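Evaristo Greco: «El fallo estaba en el instante en que dimos el contacto por terminado»

Evaristo Greco dirige el grupo de validación en simulación de Flulari y firmó en mayo el informe interno sobre la incidencia de Thampi, el entorno virtual en el que la empresa ensaya tareas domésticas con dos brazos. El documento tiene 26 páginas y trata de un solo tipo de fallo: pinzas que se cerraban con una fuerza superior al límite configurado cuando el objeto manipulado era pequeño y estaba cerca de una superficie rígida. No hubo daños, puesto que todo ocurrió en simulación. La incidencia retrasó, sin embargo, el paso al brazo físico que Flulari tenía previsto instalar en Belbridge.

La tarea afectada consiste en retirar trampas para ratones de un mueble y depositarlas en otro punto de la habitación. Greco explica que se eligió por motivos de seguridad. «Es un objeto plano, ligero y con un elemento elástico. Un agarre mal colocado puede accionar el resorte. Queríamos un caso en el que la posición de los dedos tuviera consecuencias y en el que un exceso de fuerza quedara registrado sin ambigüedad.»

El límite de fuerza del agarre se aplica en dos niveles. El controlador de la pinza recorta la consigna y, por encima, un supervisor independiente compara la fuerza estimada con el umbral y ordena la apertura si se supera durante más de 3 ciclos consecutivos. En la incidencia fallaron ambos, el primero por diseño y el segundo por un error de estado.
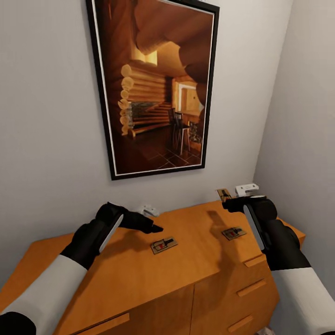
Tarea de retirada de trampas en Thampi, con los dos brazos sobre la cómoda.

«El controlador recortaba la consigna de fuerza, pero no la de posición», dice Greco. «Si el dedo tocaba a la vez la trampa y la superficie del mueble, el lazo de posición seguía empujando hasta alcanzar su referencia. La fuerza de contacto crecía y el recorte no intervenía, porque la magnitud recortada era otra.»

El supervisor debía haber cubierto esa situación. Su contador de ciclos, sin embargo, se ponía a cero cada vez que el motor físico declaraba terminado un contacto. Con objetos finos, el simulador alternaba entre contacto y no contacto en pasos sucesivos, aun cuando la presión media no bajaba. El contador llegaba a uno, a veces a dos, y volvía a empezar. La orden de apertura no se emitía.

La primera persona que observó algo anómalo fue Imani Ridgeway, encargada de los informes nocturnos de regresión. Los episodios figuraban como correctos: la trampa se levantaba, se trasladaba y se soltaba. Lo que no encajaba era el consumo estimado de los motores de la pinza. Ridgeway abrió una consulta y recibió como respuesta que se trataba de ruido numérico. «La respuesta la escribí yo», reconoce Greco. «Tenía un precedente de un mes antes, con otra tarea, en el que sí era ruido. No comprobé la duración de los picos. Si lo hubiera hecho, habríamos ganado algo más de una semana.»

La consulta se reabrió cuando Wanda Rosenthal, que mantiene el módulo de contacto, intentó reproducir un episodio con el paso de integración reducido a la mitad. El resorte de la trampa se accionó en el primer intento. Con el paso original, el mismo episodio terminaba sin novedad. A partir de ahí el equipo dejó de ejecutar tareas nuevas y repitió un lote de 2.000 episodios ya archivados. En 129 de ellos la fuerza había superado el umbral durante un intervalo suficiente para que el supervisor actuase. No actuó en ninguno.

Greco insiste en la distinción entre episodio fallido y episodio peligroso. «La métrica de éxito era geométrica. Objeto en el destino, orientación dentro de tolerancia, resorte sin accionar. Los 129 episodios la cumplían. Para la política de control eran buenos ejemplos y como tales se habían guardado para el entrenamiento. Ese es el punto del informe que más discusión ha generado.»

La segunda parte de la investigación se ocupó de las cámaras de muñeca. Priya Mercado, responsable de percepción, planteó que el sistema colocaba los dedos demasiado bajos por un error en la estimación de distancia, y que el exceso de fuerza podía ser solo una consecuencia. La hipótesis obligó a revisar las secuencias de aproximación y también los tramos en los que la pinza se desplaza sin objeto, con la cámara orientada hacia el suelo.

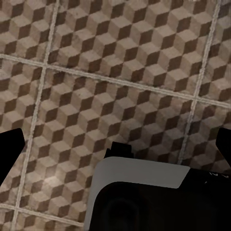

Los suelos con motivos geométricos repetidos son un caso conocido por el equipo de percepción. El emparejamiento entre vistas puede desplazarse un periodo completo del dibujo y devolver una profundidad verosímil pero errónea. Mercado midió el efecto y lo encontró, aunque limitado a los desplazamientos sobre el suelo. Sobre la superficie del mueble, la distancia estimada era correcta dentro de tolerancia. «Priya descartó su propia hipótesis en dos días», dice Greco. «Quedó como hallazgo secundario. Tiene su propia ficha y su propia corrección, y no se mezcla con la de fuerza.»

La corrección principal consta de tres cambios. El controlador limita ahora la fuerza resultante con independencia del lazo que la origine. El contador del supervisor no se reinicia al perderse el contacto, sino tras un periodo mínimo por debajo del umbral. Y el supervisor ha dejado de leer el estado de contacto del motor físico: trabaja con la fuerza filtrada, la misma magnitud que tendrá disponible en el equipo real.

Este último cambio procede de una objeción de Desmond Baptiste, ingeniero de seguridad en Semberg, la firma que revisó el informe a petición de Flulari. Baptiste señaló que una función de protección no debería depender de una señal que solo existe en el simulador. «Tenía razón y era una objeción elemental», admite Greco. «La señal estaba ahí, era cómoda y se usó en un prototipo. El prototipo pasó a la rama principal sin que se revisara la lista de entradas.»

Los 129 episodios se han retirado del conjunto de entrenamiento. Greco calcula que volver a entrenar la política ocupó roughly el mismo tiempo que la versión anterior, con una tasa de éxito algo inferior en las trampas situadas junto a la pared, donde el brazo dispone de menos margen para orientar la pinza. El equipo ha aceptado esa pérdida. Un agarre que alcanza el límite se cuenta ahora como fallido aunque el objeto llegue a su destino.

Queda abierta la cuestión del paso de integración. Reducirlo hace visible la alternancia de contactos, pero alarga las regresiones nocturnas por encima del tiempo disponible. La solución provisional es ejecutar con paso fino una muestra de cada lote y comparar los perfiles de fuerza. Rosenthal prefiere un paso variable que se reduzca solo al detectar contacto. Greco no lo ha aprobado todavía. «Un paso variable introduce otro estado interno, y acabamos de tener un problema con un estado interno. Quiero ver primero las pruebas.»

La instalación en Belbridge sigue sin fecha. El brazo físico se pondrá en marcha con el umbral de fuerza reducido y sin trampas armadas durante la primera fase. Las consultas de Ridgeway sobre consumo de motores, mientras tanto, ya no las responde una sola persona: requieren la firma de Greco y la del responsable del módulo afectado.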